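Third week with the bag task

Saturday is the club day at Cirnley, and I am writing this in the evening while I still remember the details. For those who did not read my post in December: I joined the student robotics club at Altholm last year, and our project this term is putting groceries into a bag with two arms. We call the project Nondville, after the bus stop where the idea came. It is not a very serious name, but it is on all our folders now.

I chose the bag because I thought it was the easy part. I was wrong. The fruit keeps its shape, and the bag has a new shape every time you touch it. On Monday I wrote in my notebook that we have a bag problem and a fruit problem, and after three weeks the second page is almost empty.

We want 248 recorded attempts before the regional meeting of the clubs. Today we had 70 in the folder when I left. Each one must be finished in 50 seconds, or we mark it with a grey label and keep it apart. I prefer to keep the slow ones too, as they show me where the arms hesitate, mostly at the edge of the bag, when the plastic folds over itself.

The hardest thing for me is to learn to drive both arms together. My left hand is always late. In the first hour I do 20 practice runs with a plain cloth and do not record them, and only then I start with the bag. My colleague on the other shift does no practice at all and his results are better than mine, so maybe this is only my habit.

I also changed the way we write the notes. Before, we wrote "good" or "bad". Now we write which arm moved first, which fruit, and the colour label. It takes more time, but when we read it after one week we can understand it.

Next time I would like to try the Boutros settings for the grip force, which are softer. If somebody in another club has used them with thin plastic, please write me a comment.

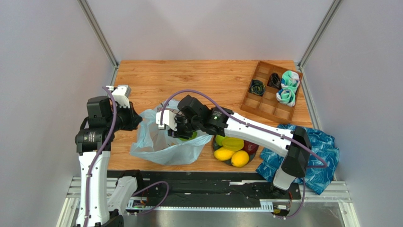
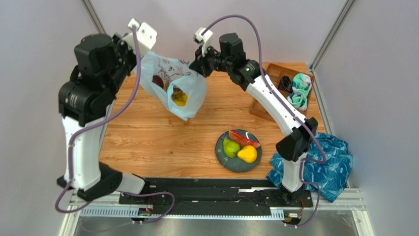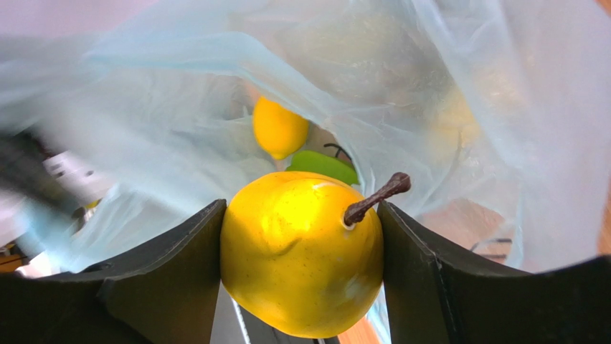 The Nondville task at Cirnley: the two arms with bag and fruit in the first and second pictures, and the yellow pear between the gripper fingers in the third.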